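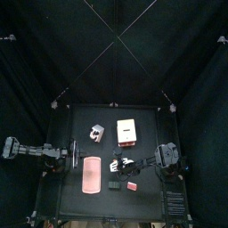 Black table, pink tray

Posted 2021-07-22 by Sang Bùi

Matte black paint shows every fingerprint - how do I fix or avoid this?

Painted an old desk top matte black in May, two coats with a roller. Looked great for a week. Now every hand mark shows, plus greasy patches where my forearms go, and wiping just moves it around. If I rub harder I get shiny spots that dont go away. Used dish soap, then glass cleaner, then one of those white sponges (I know, I know). Paint is a water based one from the Ostgate store, can's gone so can't tell you the exact name. No primer. No clear coat either.

Do I have to strip the whole thing? Would like to keep it black. It's 40 inches wide so not huge but I really don't want to do it all over again.

Krešimir Dimitriou answered:

Stop with the white sponge. It's a fine abrasive, it polishes the flat paint and that's your shiny spots. They won't wash off, the surface is changed now.

You don't need to strip if the paint is sticking. Do the tape test first - press on some painter's tape, pull it off fast. Paint comes off with it, then yes, strip and prime. If not:

Wash with warm water and a drop of dish soap, rinse twice with plain water, let it dry overnight. Scuff the whole top lightly with 320 grit, by hand, no machine. Wipe the dust off with a damp cloth. One thin coat of the same kind of black to even out the color. Then 2 coats of a water based clear in matte or satin. I'd go satin on a desk. Dead flat always marks up, clear coat or not, satin is a lot easier to live with.

Stir the clear, don't shake it. And stir it again halfway thru, the stuff that makes it matte sinks to the bottom and you get a patchy finish.

Leave it alone after that. Dry to touch is not cured. I gave mine 11 days before anything heavy went on it and still got a ring from a mug.

Traian Matei answered:

car wax

Gorazd Jurić answered:

Wouldn't do wax, you'll never get paint to stick over it later if you change your mind. Agree with the satin. Also just get a desk mat for where your arms go, that's most of the grease right there. For cleaning use a barely damp microfiber and then a dry one right after. Glass cleaner left streaks on mine every time.

Comment from Sang Bùi: tape test was ok, nothing came off. going to try the satin this weekend, thanks. What roller for the clear, foam?

Comment from Krešimir Dimitriou: Foam can leave bubbles. Short nap microfiber, or a decent synthetic brush if you're patient. Keep a wet edge and dont go back over it once it starts to drag

We use cookies to keep you signed in and to see which pages get read. Accept all - Manage settings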